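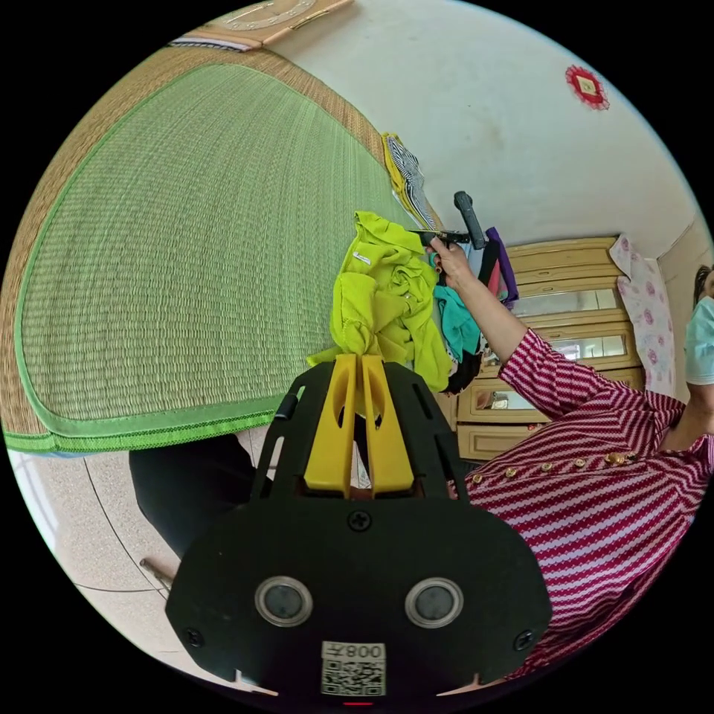 *Lime green fabric with a small white tag*

**Zaltier 125 café conversion, seat and bars**

**Drarnine** · May 9, 2021

Picked up a Zaltier 125 in March with 2184 miles on it. I want a flat single seat and lower bars. Werkus quoted me 94 pounds for the seat pan and foam, cover not included. Is that fair?

**tappet_end**

Fair for the pan. You also need the rear loop cut and welded, and they charge extra for that. Ask before you send the frame.

**Sethi**

I wouldn't cut the loop. Mine is standard and the Werkus pan bolts on with two spacers. Over 40 rides so far and it hasn't moved.

**tappet_end**

It bolts on, but it sits too high at the back and the line is wrong.

**Sethi**

Looks are up to him. A cut loop also makes it harder to sell.

**Drarnine**

I'm keeping it, so selling doesn't matter. What about bars? Clip-ons or clubmans?

**oldlane**

Clubmans. Clip-ons foul the tank on full lock unless you fit steering stops.

**Sethi**

Agree on that one. Check the clutch cable too, the standard one is too long once the bars come down.

**Drarnine**

Ordered clubmans. Leaving the loop alone for now.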